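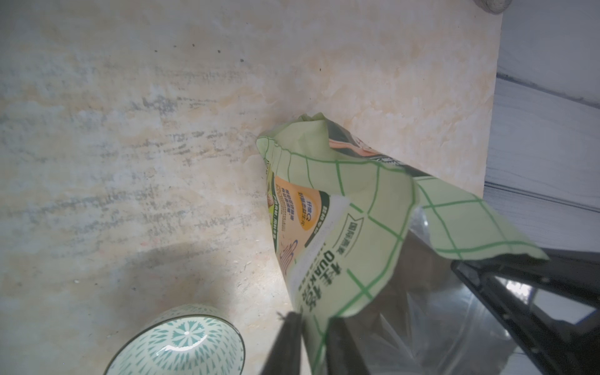
# Butport Council Adopts 10-Day Notice Rule for Public Meetings

BUTPORT, November 24, 2022. The Butport City Council has voted to post the full agenda and every supporting document for its meetings at least 10 days in advance, and to hold the city's boards and commissions to the same standard. The old rule asked for three days and applied only to the council itself.

The Butport Open Meetings League, which has pushed for the change since May, is thrilled with the result. Residents sent in 1,173 signed cards supporting the measure, and a good many of them added a note in the margin. The League delivered every card to the city clerk, notes and all.

"People want to read the thing before it gets voted on," said Cadi Bevan, president of the League. "They told the council so, over and over, and the council listened. I have been going to these meetings for a long time and I can't remember a better night."

## What the ordinance does

- Agendas, staff reports, draft resolutions and contracts must be posted online and at the clerk's office 10 days before a regular meeting.
- An item added after the deadline moves to the next meeting unless two-thirds of the members present find that it is urgent. They must give the reason aloud, and it goes into the minutes.
- Letters from city department heads to a commission about a pending item become part of the packet and are posted with it.
- Written comments received by noon on the day of a meeting will be given to members before they take their seats.

Special meetings keep their existing 24-hour notice, as the League and the council agreed during the second reading.

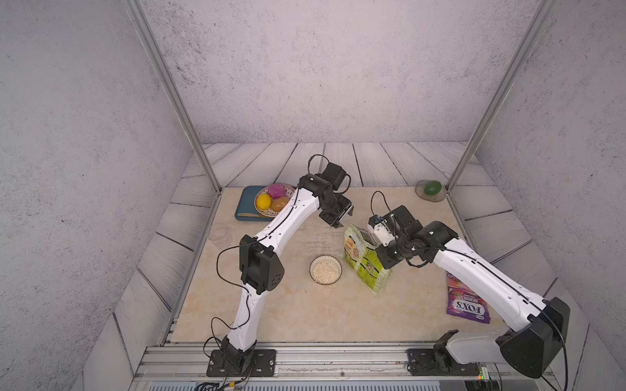 The ordinance also gives the clerk's office a public reading room on the ground floor of City Hall, where anyone can look through a packet on paper and ask for help finding a page. Copies of up to 20 pages will be free. The League argued for this from the start, as plenty of Butport residents don't have a printer and would like to sit down with a long staff report at a real table. The room will keep the same hours as the clerk's counter, plus one evening before each council meeting.

Council member Abbas Tehrani, who sponsored the ordinance, thanked the residents who spoke at both hearings, including several from the Vandenberghe and Solari neighborhoods who came to talk about last spring's zoning map. That map reached the planning commission as a 700-page packet two days before the vote.

"I got through maybe a third of those 700 pages, and reading them is my job," Tehrani said. "We can do a lot better by the people who live here, and now we're going to."

Neighboring Bolport has asked for a copy of the ordinance, and the League will gladly talk with residents there who want to try something similar.

The new rule takes effect with the first regular council meeting of the new year. Commissions that meet only once a quarter have until their second meeting to comply. The League will hold a free evening class at the Butport library on how to read a meeting packet, and newcomers are very welcome.

**About the Butport Open Meetings League**

The League is a nonpartisan group of Butport residents who attend, record and report on city meetings. It doesn't endorse candidates.

**Media contact:** Cadi Bevan, Butport Open Meetings League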